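3.2 The hubcap as lost property

Most writing on lost property begins with the umbrella. Umbrellas are lost indoors, by people who have somewhere to be, and they are handed in by other people who know perfectly well what they are worth. The hubcap has had less attention. It leaves its owner at speed and on a bend, usually without a word, and it may be days before anyone at home walks round to that side of the car.

Hulme and Cunha, in their study of the Tosley ring road, call such things "shed goods": items that part from a vehicle with no decision on anyone's side. Shed goods differ from litter, which somebody meant to drop, and from cargo, which somebody meant to keep. They include mud flaps, fuel caps, lengths of trim and, on one occasion that takes up most of a chapter, a roof box full of wetsuits. Our interest is in what happens next, and in particular in the person who stops, picks the thing up and props it against a fence.

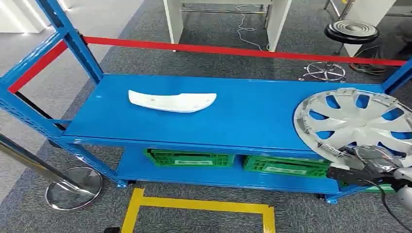

Figure 4. Wheel cover and a curved white plastic piece on blue metal shelving.

The propping is the part that needs explaining. A finder who wanted the object could take it, and one who did not could leave it in the ditch. Yet along the Tosley road the commonest treatment by a long way was a third one, in which the finder moved the hubcap a short distance, stood it upright facing the traffic and went away. Our interviewees spoke of this as plain good manners. "You'd want someone to do it for yours," said one man, who later admitted that he had driven without any of his for 2 years and had not gone looking.

Figueroa has argued that the fence display works as a notice to the owner. We are not so sure. Owners told us, with very few exceptions, that they had no idea where the thing had come off, and several had learned of the loss from a neighbour, in one case with some relish. A notice that its reader will almost certainly never pass is an odd sort of notice. It seems more likely that the display is meant for other finders, as a way of saying that the matter has been seen to and they need not pull over. Hedlund reports much the same of single gloves on railings in August, when no one can be said to need them urgently.

Price does little to explain any of this. We asked each interviewee to guess what a replacement would cost, and the answers ran up to 100 pounds, the highest coming from people who had never bought one. Those who had bought one tended to go quiet. The Ornonier breaker's yard, which sells them singly from a rack by the gate, would not give us a figure at all until we had told them what we drove.

What the finder does not do, in nearly every case, is report it. The council's form for found items asks for the colour of the strap. It then asks whether the item contains any identification, and it cannot be sent with either box empty. Akande, who spent a spring working through the returned forms, found hubcaps entered as handbags, as musical instruments and as "dish, large". The last of these was forwarded to catering. 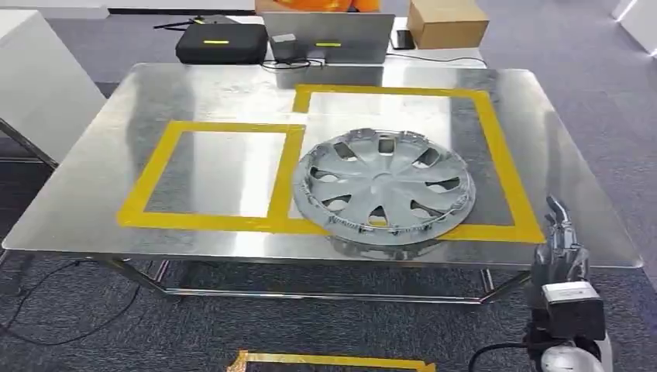
Figure 5. Wheel cover on a stainless steel table marked out with yellow tape.

Once inside the system, then, the object tends to settle. It has no strap and no name, and the rules allow it to be disposed of only after the owner has been written to. The older Ramalho procedure, dropped when the two depots merged, let the clerk use common sense, and the file copy has been annotated in pencil with the word "risky". Staff we spoke to had made their own arrangements. One depot kept its hubcaps in order of size, another in order of arrival, and the two had fallen out over it at a training day in a way that neither side wished to go into.

None of this is quite idleness. The clerks were fond of the things and could often say which bend a given one had come from, going by the scrapes. We return to this kind of knowledge in section 4, where it is set against the official register, and where the register does not come off well.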